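Robot on the packing table, what happens to the people?

Posted by Hornia in Workplace

I pack mixed orders for a small mail-order outfit. Small things into bins, bins onto a cart, repeat until lunch. In September management put in an arm with a hand on it to learn the picking. We were told our jobs are "evolving," a word I last heard applied to a fish. Has anyone been through this? What did your day look like afterward?

Hayat
Robots are the future, you can't stop it. Learn to code.

Raed Sabbagh
I've been through it, 7 months in. There were 30 of us on the floor and 25 now. Those five left and weren't replaced, so get whatever you're promised about headcount in writing. My hands hurt less. My head hurts more, as I used to chat with the person across from me and now I watch an arm think about a block. Ask who gets blamed when the count is off. With us it was still the humans for the first few months. Also ask for the training on paid time, and ask what the new job title pays before you say thanks for it. Mine came with a badge and no raise. For reference, the pace at our place looks like this:
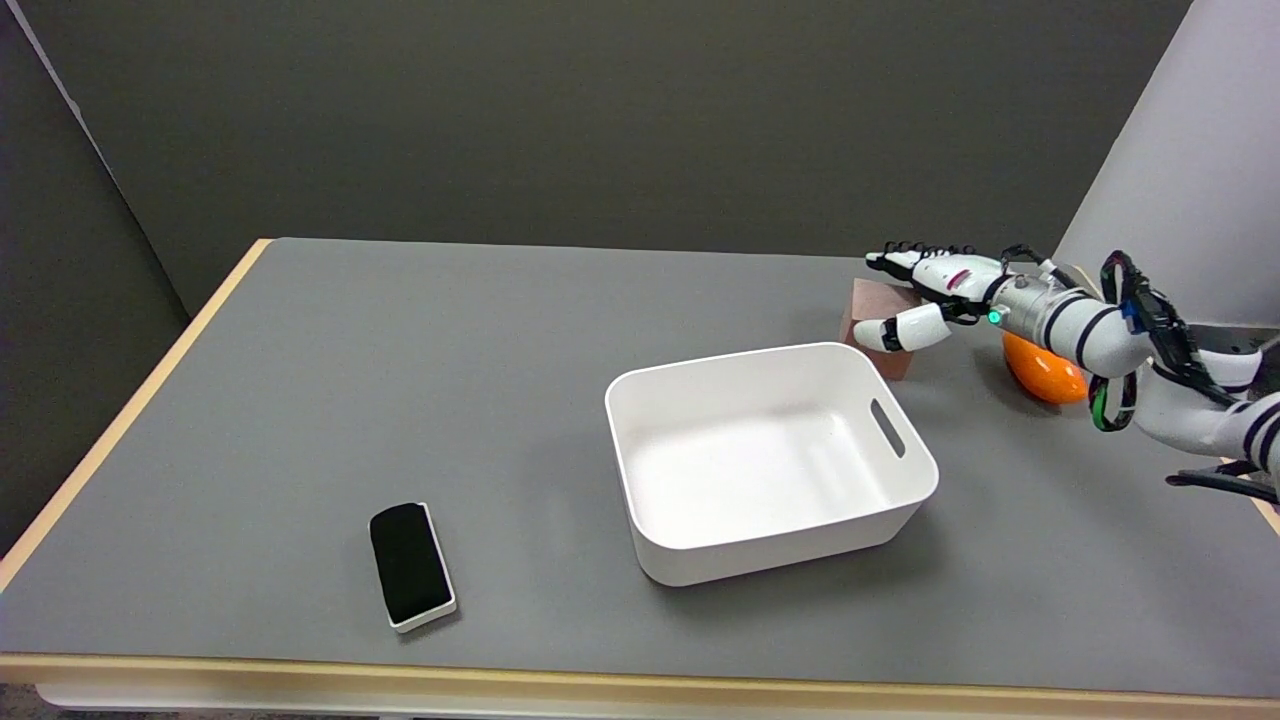 Clalo wrote underneath that the badge was at least something, and that at the last place the robot got a name and a birthday cake before anyone on nights got a working locker.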